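Kamitz Community Help > Home & Family > Bags, Coats & Gear

How do I adjust and clean a kid's backpack without wrecking it?

Asked in November by packmule_pending
Viewed 2,000 times

My daughter starts at a preschool in Gastau after the break and has been handed down a small backpack by a cousin. It's teal and orange, so we will at least never lose it in fog. The cousin is taller than she is. The cousin also apparently kept crackers in it, loose, for a year.

Two problems. First, the shoulder straps are so long on her that the bag hangs behind her knees and she walks like somebody moving a refrigerator. I've pulled the loose ends of the webbing and they move a little, then slide right back out by the time we reach the car. Second, the whole thing needs a wash and the label inside has faded to a gray smudge. My mother says hot wash, my husband says hose. I trust neither of them. 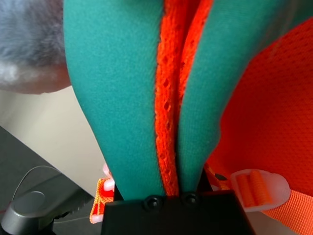 Straps first, then. I don't know if there's a trick to threading these or if the plastic part is just worn out. Both straps are padded and the padding is fine, no lumps. The adjuster is one of those whitish see-through plastic sliders with the orange webbing looped through it, and I've now taken it apart and put it back together twice, with less confidence each time. Is there a right way up? And does mesh survive a washing machine, or do I pull out a handful of orange spaghetti?

I'd like to avoid buying a new one. The school list already has 54 things on it and one of them is "a second pair of indoor slippers."

3 answers

Answer from Farah Kusuma
Marked as accepted by the asker

I did repairs at Pundonetti for a few years, mostly bags, mostly bags belonging to people under four feet tall. Your slider is probably fine. They get threaded wrong far more often than they wear out.

Take the webbing all the way out and look at the slider from the side. There's a center bar. The webbing comes up from underneath, goes over that bar, and back down the other side, so the loose end finishes on the outside of the strap, away from her body. If the loose end comes out against her ribs you've got it backwards, and it will slip every time she bends over to look at a bug.

If it still slips after that, the webbing has gone slick. Rub the last few inches with a damp cloth and a drop of dish soap, rinse it properly, let it dry, and try again. Cracker grease is a real thing. If that fails too, fold the loose end over twice and put a few stitches through the fold, so it can't pull back through. You can unpick it when she grows, which will be in a week.

For fit, the top of the bag should sit level with her shoulders and the bottom shouldn't go below her hips. Load it with whatever she'll carry before you set the length. An empty bag always looks fine and then a lunch box goes in and it drops.

Washing: no hot water, and please not the hose either, or you'll be drying it until spring. Turn it upside down over the trash, open every zipper, shake. Vacuum the seams with the skinny attachment. Then cool water in the bathtub, a little mild detergent, and a soft brush on the straps. On the mesh use your hand or a sponge. A stiff brush catches the holes and pulls them. Squeeze, don't wring. Hang it by the bottom with the pockets open so the water doesn't collect in the padding.

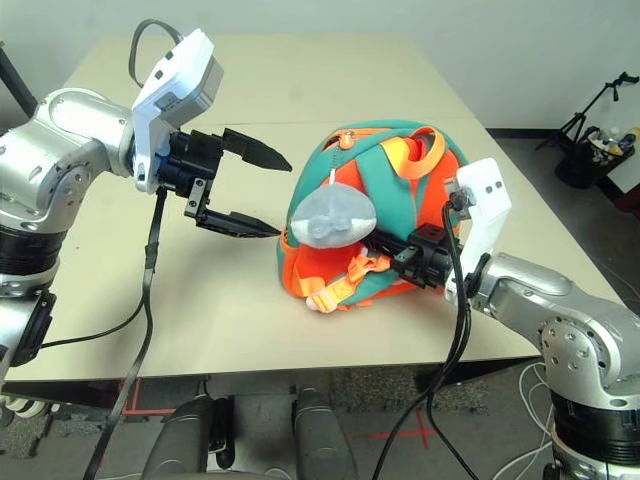
Should I take the stuffed animal charm and the name tag off before it goes in the tub?

Take everything off that comes off. Stuffed things hold water for days and will drip dye or fuzz on whatever is under them, and paper name tags turn to oatmeal. Wash the plush separately in a pillowcase, tied shut. That was the follow-up from the comments, so I've put it up here where people can find it.

If you do end up needing a new slider, measure the width of the webbing flat and bring the old one to the store with you. Khoo sells them loose by the register. Don't guess the size. I have a drawer full of guesses.

Answer from dry_goods_dan

Just machine wash it. I've done ours 300 times, cold, gentle, inside a laundry bag. Still a backpack.

 Comment from packmule_pending: 300?

 Comment from dry_goods_dan: we have boys

Answer from lintwitch

Agree with the tub. Adding that baking soda overnight gets the old snack smell out. Spoon some in, zip it up, shake it the next morning over the sink and not over the carpet like I did.

Can't help with straps. Mine are knotted. It's been two years and the knots are now structural.

 Comment from packmule_pending: Update, I had it threaded backwards. Both sides. It stays put now and she has filled it with rocks.

 Comment from Farah Kusuma: Then redo the length with the rocks in.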